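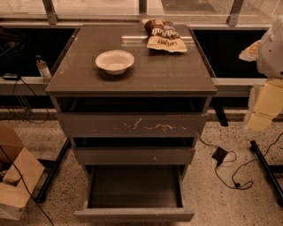
Zusten Drawer Bench – tabletop and drawer test set

The Zusten Drawer Bench is a fixed test setup for measuring how well a learned policy handles drawers and the objects on top of them. It uses a three-drawer cabinet, a bowl and a bag of chips. Each drawer can start closed, partly open or fully open, and the policy is told only the goal in one short sentence.

Method

The policy was trained on 4,000 teleoperated episodes, all recorded from the head camera. A second stage relabels each episode by its end state, so a failed placement still counts as a valid example of something else. Sunita Dvorak wrote the relabeling code. Evaluation runs are scored from the final drawer positions and object locations – partial credit is not given.

Result

Over 500 evaluation runs, relabeling reduced wrong-drawer errors by 19 percent against the same policy trained without it. Most remaining failures involve the bag, which deforms under the grasp and hides part of the drawer edge from the head camera. Bowl placement showed no clear change. Start states with more than one drawer open are still the hardest group.

Supplied with the bench

Start-state cards and scoring script
Relabeling code with training settings
1,588 episodes held out for validation
Mounting notes for the head camera

The cabinet and arm are not included. Setup questions go to Desmond Nakamura at Julemska. Scoring script last updated 16/10/2025.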